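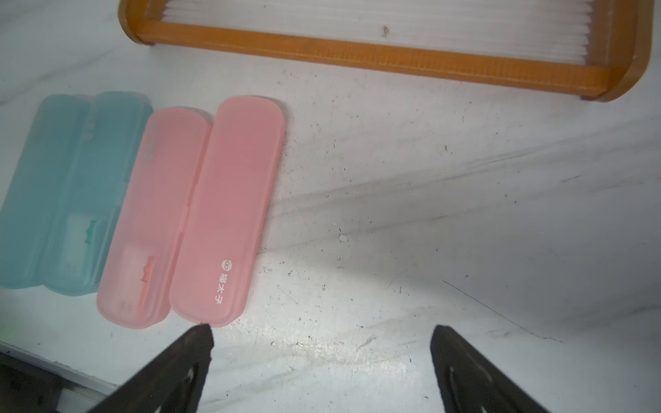

Špela Lazarević asked that the toothbrush cases be listed one by one, open or closed, and no longer lumped together under "bathroom". The list now works that way.

Hesel travel and bathroom items: README

Contents
316 entries in items.txt, one line per object. 40 of them are toothbrush cases. The rest are combs, soap boxes, cups and other small things that end up in a toiletry bag.

Fields
id - a number, never reused
kind - case, brush, comb, box, cup, other
color - plain words only (teal, pink, orange, white)
state - open, closed, or in parts
inside - what the case holds, or a blank if not known

Notes on cases
A hinged case opened flat is one object with two halves. Do not enter the halves separately. If the lid has come off, use "in parts" and give both pieces the same id. A brush inside a case gets its own line, with the case id in the last column.
See-through plastic is entered by its tint. Frosted and clear are not kept apart.

Known problems
Ids 11 and 419 are the same soap box. Both lines stay until the next version.
The Prirbridge entries have no state field.

Changes
February - cases split out from "bathroom", color words cut down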